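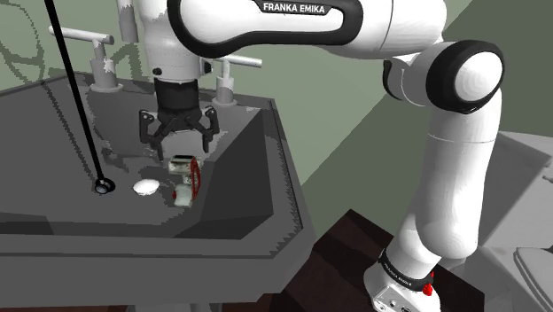
Dunkelgraues Becken, Rendering

Betreff: Re: [Rohwolle] Vliese waschen ohne Filzen

Hallo in die Runde,

> Am 20. August 2020 schrieb Ojeda:
> ich habe im Juli ein Vlies aus Flastville bekommen, ungewaschen
> und ziemlich fettig. Die erste Hälfte habe ich bei 60 Grad
> gewaschen und dabei zweimal umgerührt. Ergebnis: an den Spitzen
> verfilzt, das Fett ist trotzdem noch drin. Muss ich noch heißer
> waschen oder länger einweichen? Und welches Mittel nehmt ihr?
> Auf der Packung von Wollora steht nichts zu Rohwolle.

60 Grad sind nicht das Problem, das Umrühren schon. Wolle verträgt auch heißes Wasser, solange sie darin still liegt und beim Wechsel keinen Temperatursprung bekommt. Ich würde die zweite Hälfte so angehen:

Am Vorabend kalt einweichen, ohne Zusatz. Das braune Wasser ist gut für die Tomaten. Danach das Becken mit 60 Grad heißem Wasser füllen, das Waschmittel darin verteilen und erst dann die Wolle auflegen. Sie sinkt von allein. Nicht drücken. Nach 25 Minuten herausheben, am besten in einem Wäschenetz, und abtropfen lassen. Länger sollte sie nicht liegen, beim Abkühlen setzt sich das Wollfett wieder auf die Faser. Bei mir hatte das Wasser einmal nur noch 41 Grad, da konnte ich von vorn anfangen.

Dann das Gleiche noch einmal mit frischer Lauge und anschließend 2 Spülgänge, jeweils so warm wie das Wasser davor. Nie den Wasserstrahl direkt auf die Wolle halten.

Zum Mittel: Wollora kenne ich nur für fertige Pullover. Für Rohwolle reicht ein einfaches Spülmittel ohne Duft, davon aber mehr, als man denkt. Wenn sich das Wasser glitschig anfühlt, ist genug drin. Seife geht bei unserem harten Wasser schlecht, die gibt einen grauen Belag, den man beim Kardieren merkt.

Die verfilzten Spitzen kann man abschneiden oder mit der Flickkarde öffnen. Für den Rest würde ich erst eine kleine Probe spinnen, bevor du alles kardierst. Etwas Restfett stört dabei nicht, manche spinnen lieber so.

Noch eine Frage von mir: Hat jemand Erfahrung mit der Lohnkämmerei Garnar? Mich interessiert, ob sie auch kleine Mengen annehmen und ob man wirklich die eigene Wolle zurückbekommt. Auf meine Mail kam bisher keine Antwort.

Viele Grüße aus dem Waschkeller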